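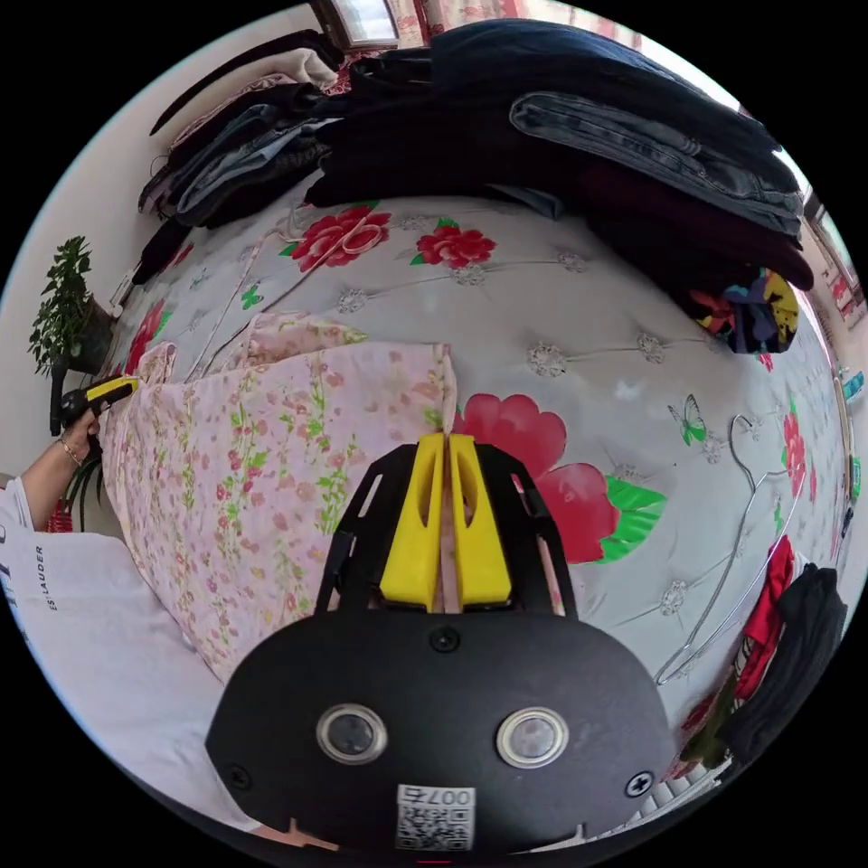 ARDEN, November
By the Altus Family Services communications office

Altus Family Services is a private, nonprofit agency licensed to recruit, train and support foster and kinship families. The agency was founded in 1958 as a small boarding-home program in Arden and has been in continuous operation since that time. Its work today extends to 19 counties and includes foster care, kinship support, adoption services and a program for young adults who are leaving care.

Our Mission

The mission of Altus Family Services is to see that every child placed in our care lives with a family that is prepared, supervised and supported for as long as the placement lasts. Wherever it is safe to do so, the agency works toward the return of children to their parents. When a court determines that return is not possible, we assist relatives and foster parents who wish to provide a permanent home.

Our Programs

Foster Family Care. The agency licenses and supports foster homes for children from birth through high school. Each family is assigned a licensing worker and a separate case manager. Applicants complete preservice training, a home study and background checks before a child is placed, and all licensed families take part in continuing education each year.

Kinship Support. Grandparents, aunts, uncles and other relatives often take in children with very little notice. Kinship staff help these caregivers with school enrollment, medical consent forms, guardianship filings and applications for financial assistance. Services are open to relatives whether or not they hold a foster care license.

Rønning House. Rønning House provides supervised apartments for young adults between the end of foster care and full independence. Residents work or attend school, pay a portion of their rent into a savings account and meet weekly with an adviser. The savings are returned to the resident at move-out. Applications are accepted through county caseworkers or directly from the young person.

Flilen Fund. The Flilen Fund makes small grants for expenses that public funding does not cover – driver education, musical instruments, graduation fees, travel to visit a brother or sister. Requests may be made by a foster parent, a relative caregiver or a youth in care. Most are decided within a few working days.

Whom We Serve

The agency serves 800 children and young adults each year and provides training to 1000 caregivers, including families licensed by other agencies. Referrals come from county departments, family courts, schools and hospitals. Services are provided without regard to race, religion, national origin, disability, sex or marital status.

Governance and Funding

Altus Family Services is governed by a board of directors whose members serve staggered three-year terms. Two seats on the board are reserved for adults who spent time in foster care, and one is held by a current foster parent. The agency is supported by public contracts, foundation grants and individual gifts. Financial statements are audited each year by an outside firm, and copies are available on written request.

Working With Us

Information sessions for prospective foster families are held every month at the Arden office and begin at 6:30 p.m. Attendance does not commit anyone to apply. Interpreters can be arranged – please call the front desk at least one week ahead. Persons interested in employment or student placements should write to the human resources office and indicate the program and county in which they would like to work.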